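What Does a Web Developer Do All Day?

I build websites for a living, and when I tell kids that, they usually ask if I draw the pictures. Nope! Somebody else does that. I write the code, and code is just a list of instructions that a computer can follow.

Say you open the page for Brorwood, a little online toy store I worked on. Your browser (the program you use to look at websites) sends a message to another computer called a server. The server sends back the code, and your browser turns it into buttons and words - super fast!

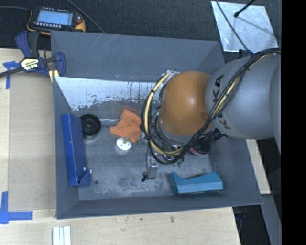 A robot arm reaching into a big gray bin.

My favorite part is fixing bugs. A bug is a mistake in the code, and it can be tiny. Once I left out one comma and the whole shopping cart vanished. It took me five hours to find it!

Want to try? Write down every step for making a sandwich, then ask a grown-up to do exactly what you wrote - no guessing allowed. Did you remember to say "open the bread bag"? If you forgot, you've got your first bug.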